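夹爪/机械臂对比试用 常见问题

最后更新:2021年4月7日。先把问得最多的几条放上来,剩下的慢慢补。有错直接留言。

你们到底在比什么?

比夹爪。顺带比控制器和相机位置。臂是同一条,不换,换了就没法比了。目前三种:Skomau 的平行双指(长指),Besar 的平行双指(短指,行程大一点),还有一个自己打印指尖的版本,底座用的还是 Skomau 的。

吸盘比不比?

这一轮不比。厨房类物体里带孔的、软的太多,吸盘吃亏,结果没啥参考价值。以后单开一页。

为什么用玩具食物和厨房用品?

便宜,形状杂,摔了不心疼。有圆的有扁的有软的,一张桌子上难度就拉开了。全用方块的话三种夹爪分数差不多,看不出东西。

每种夹爪跑多少次?

每种 200 次抓取,分 8 组。组与组之间重新摆放物体,摆放按同一份清单来,三种夹爪用的摆放是一样的。中途卡死要断电重启的,那一次算失败,不补跑。

算成功的标准是什么?

夹起来,离开桌面,放到指定位置,松开后物体不翻。四条都要。只夹起来没放好的单独记一栏,叫"半程",不进总分。有人问能不能给半分,不给,之前给过,后来两个人打分打出来差很多,就取消了。

长指和短指差别大吗?

看物体。薄的、软的,长指好用,能贴着桌面从侧边进去。重的、圆的,短指稳,长指尖端会让一点,夹瓶子的时候看得最明显。海绵是我们觉得最能分高下的一个,太用力就挤变形,放下去位置就歪了;力小了半路滑。

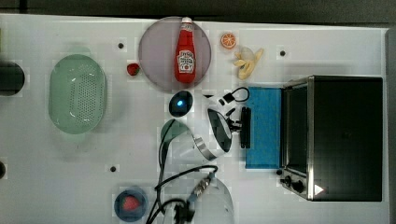

图源:Skomau 夹爪试用页 / 摄影:Soo-ah Kong

海绵那一项长指从侧边靠过去,贴着左边缘下爪。难点在另一侧,右边紧挨着烤箱,手指没地方伸,要么先把海绵拨开一点,要么换角度。控制器 A 选择拨开,控制器 B 经常直接报不可达。这个摆法我们留着了,叫"贴墙位",三种夹爪都要过。

控制器 A 和 B 分别是什么?

A 是位置控制加一个简单的力阈值,碰到就停。B 是阻抗控制,Bermúdez 那边给的版本,参数我们没动过,默认值跑的。所以 B 的成绩别当成上限看,好好调一下应该还能上去。等有空再调。

相机放哪?

俯视一个,固定在桌子正上方,整张台面都收进去。腕部相机另外算,有的组开有的组关,表格里有标。只用俯视的话,最大的问题是臂会挡住物体,尤其是从下往上伸的时候,小东西躲在臂后面就没了。现在的做法是先退臂,拍一张,再规划。慢,但是稳。

俯视看不准高度怎么办?

确实看不准。瓶子是躺着放的还好,碗和漏盆这种有边的就容易撞。我们给每个物体手动填了一个高度,写死在配置里。土办法,能用。想全自动的话还是得上深度。

漏盆为什么分数这么低?

孔。指尖会卡在孔里,拔不出来,或者带着整个盆一起走。改成夹边沿之后好多了,但短指的开口刚好够,偏一点就夹空。打印指尖那版包了一层硅胶,夹边沿最稳,就是磨损快,跑了 48 次左侧那片就翘起来了,重新粘的。

碗里的东西也要抓吗?

要。草莓放碗里是单独一项,和桌面上那个草莓分开计分,不要混在一起看。桌面上的简单,碗里的要避开碗壁,手指粗一点就不行。长指在这一项领先比较多。

烤箱要开门吗?

这一轮不开,就当障碍物用。开门是另一个任务,力矩要求不一样,现在的夹爪拉门把手会打滑,先不做。旋钮也不拧。

线缆会不会影响结果?

会!!第一周有一组数据就是这么废的,线绕太紧,腕部转到头拉住了,当时以为是控制器的问题,查了半天。现在线都留余量,往旁边绕一圈再走。缺点是靠近桌子下沿那块有线,放在那边的物体要当心蹭到。每组开始前手动把腕部转一遍,确认不拉。

换一次夹爪要多久?

熟了以后 7 分钟左右,包括重新标定。Besar 的螺丝位在里侧,不顺手,要多花点时间。标定别偷懒,不标定直接跑,偏差肉眼都能看出来。

标定怎么做?

指尖碰桌面上的固定孔位,逐个碰,记坐标,脚本自己算。孔被物体盖住的话先挪开再碰。脚本在下载区,名字叫 calib_quick,说明写的比较乱,将就看。

噪音呢?

没测分贝。主观感受:Besar 闭合的时候有一声脆响,Skomau 比较闷。放办公室里都能接受。

哪个最推荐?

看你做什么。杂物多、薄软的多,Skomau 长指。抓瓶瓶罐罐为主,Besar。打印指尖适合愿意折腾的,单项成绩有几个是最好的,但要经常换。总分差距没大到可以闭眼选一个,建议先看分项表在决定。

能不能寄我们的夹爪给你们测?

可以,寄 Lusville 这边的地址,联系页有。法兰接口提前说清楚,转接板我们不负责做。请附上最大夹持力和行程,不附的话要自己量,排队会往后。测完寄回,运费各付一半。

原始数据给吗?

给。俯视视频、关节角、夹爪电流都有,按组打包。视频比较大,超过 200 GB,别一次全下,服务器扛不住。只要表格的话下那个小的压缩包就行。

视频里有几段是黑的?

知道,相机掉线了。那几段对应的抓取已经按现场记录补了成绩,表里标了星号。不想用星号的自己滤掉。

下一轮什么时候?

五月。计划加深度相机,阻抗参数也会调一遍,物体清单可能换掉一部分。想提建议的写到 Soo-ah Kong 的信箱,标题注明"夹爪对比",不然容易漏看。回复可能比较慢,见谅。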